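25 July 2025

Hello all at Drulell,

Time for another update on the shared kitchen corner at Fondby, and I'm pleased to say there's plenty to tell you. When I last wrote we had bowls living in a cardboard box under the sink and no proper place to put anything down. We've come a fair way from that!

The biggest change is the crockery. We spent a chunk of the spring money on plastic bowls from Heitmann, in as many colours as they'd sell us, and they now have a shelf to live on. It's a simple thing, a light wooden board on a black metal frame, and it stands straight on the white table so people can reach it without bending. I did wonder about going for something grander with doors, but that would have eaten the whole budget and I think we'd have lost half the bowls at the back of it. 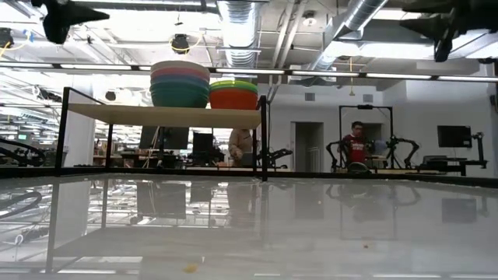

*The bowl shelf on the big white table, with the pinks, blues and greens stacked beside the orange.*

The colours have been a hit. Our lunch group is up to 30 people on the list now, and we run it in sittings of seven or eight, so being able to say "yours is the orange one" saves a lot of muddle. The stacks do get mixed up by the end of a session – I've stopped minding.

The table has been more of a mixed blessing. It's lovely and big and it wipes down in no time, but it's so shiny that every crumb shows, and I seem to spend my life going round with a cloth. We tried a tablecloth for a couple of weeks and it slid about, so that's gone in the cupboard. If anyone at your end knows of a decent non-slip mat, I'd be glad to hear.

We've also been trying out where the boards and the larger bowls should go when food is being got ready. I'd like them near each other at one side, which leaves the white surface clear for serving.
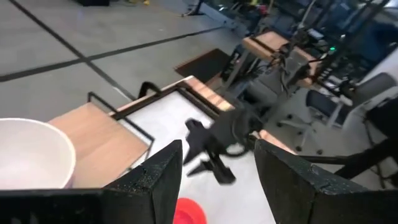

*A large white bowl next to the wooden board at the side of the table.*

On money, we're inside what you gave us, with a little left over. The Illix order (spare lids and a washing-up rack) hasn't arrived yet and I've chased it twice. I've left that line open in the spreadsheet so it doesn't look as if we've forgotten it.

Still to do before December: labels for the shelf, a second rack if the first one is any good, and a proper list of what we own. I'd also like to talk about a few more of the large bowls, as one isn't going to go far once the soup starts again.

I'll send the receipts separately.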